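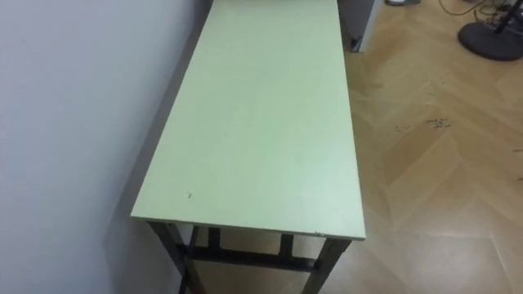
One of the tables you'd be carrying

Hi! I'm looking for people to come move furniture with a humanoid robot and then tell me, bluntly, what it was like. I write hands-on reviews of robot kits for small businesses, and the one on my desk at the moment (well, nowhere near my desk, it's far too big) is the Brinari carry package from Iltetti. It's an add-on for humanoids that are already walking around, and it's supposed to let one of them take the other end of whatever you're lifting. I've had my turns with it. Now I want people who haven't read the manual.

What you'd do: come to the Salwood test space, pick up one end of a light table, and carry it across the room with the robot on the other end. Set it down. Do it again, a bit slower, or backwards, or while chatting to me. A session is 86 minutes, including a long break in the middle, and you'll do the carry maybe a dozen times. After that I'll sit you down with a form and a cold drink.

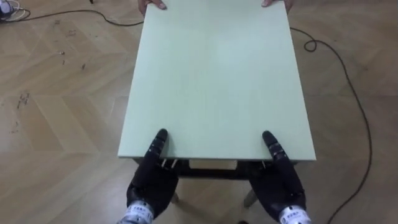 Sharing the load, fingertips at one end and black robot hands at the other

You get $100 per session, paid the same day, plus parking. I have 30 spots and I'd love to fill them by July. Mornings start at 9:30, and there's a late slot at 4 if you work days.

Who I'm after: adults of any height (tall and short people, please, I have plenty of mediums!) who can comfortably lift one end of a small table. Movers, caterers, event crew and school staff go to the top of the pile, but you don't need any experience. Wear flat closed shoes. If you have a back or wrist injury, please sit this one out. 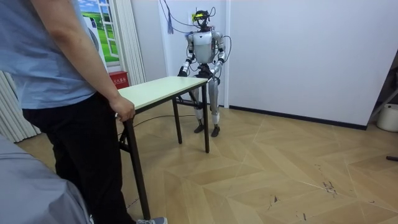

The Brinari package is sold as a two-person-job kit, and what I'm trying to find out is whether the second "person" feels like a decent partner. Does it rush you? Do you trust it on a turn? You'll be facing it across the tabletop with its two black hands on the far edge and yours on the near one, and I want to hear whether that feels fine or a little weird. A T-shirt and loose pants are perfect for this.

My review goes up on Furtună, my site, and I quote people by job only. Iltetti doesn't see your form. To sign up, use the contact page there and put "carry" in the subject line, with your height and which slot you'd like.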